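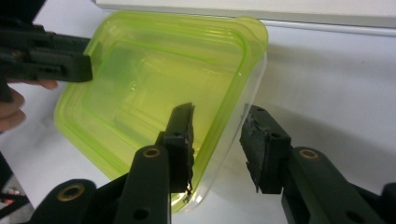
Tips for plastic tubs, lids and the cupboard they live in. Mostly mine, a couple from Wing-yan Tse who is much tidier than me.

**Tomato stains**
- Rinse in COLD water first. Hot sets the color.
- Still orange? Dish soap, spoonful of baking soda, warm water, leave overnight.
- Full sun on a windowsill for an afternoon. Works better than any spray I've bought.
- Next time wipe a little oil round the inside before the sauce goes in.

**Smells**
Crumpled newspaper inside, lid on, leave two days. Onion takes longer. Garlic – good luck. White vinegar and water half and half if the paper doesn't do it, then rinse really well or your crackers will taste of it.

**Lids**
Store them upright in a dish rack, biggest at the back. I had them in a drawer for 12 years and it was misery. If a lid has gone wavy, a few minutes in hot (not boiling) water and then flat under a heavy pan till it cools. Doesn't always work. Toss it if not.

**Drying**
Don't stack damp. Ever. Prop them on a slant on a towel so the water runs out of the rim, that groove holds more than you'd think. Lids seperately.

**Greasy feel that won't go**
Drop of dish soap, paper towel torn up, splash of warm water, lid on, shake for a minute. Ngan-ling Lam showed me this one and I do it every time now.

**Freezer**
- Leave a finger of space at the top for soup.
- Masking tape label, put it on before you fill – wont stick to a cold wet tub.
- Beans 3 months, broth 4. Ours rarely last that long.

**When to give up**
Cracks, sticky patches, cloudy and rough inside. Demote to screws, seeds, crayons, whatever. The garage shelf is full of ours.

More on jars when I get to it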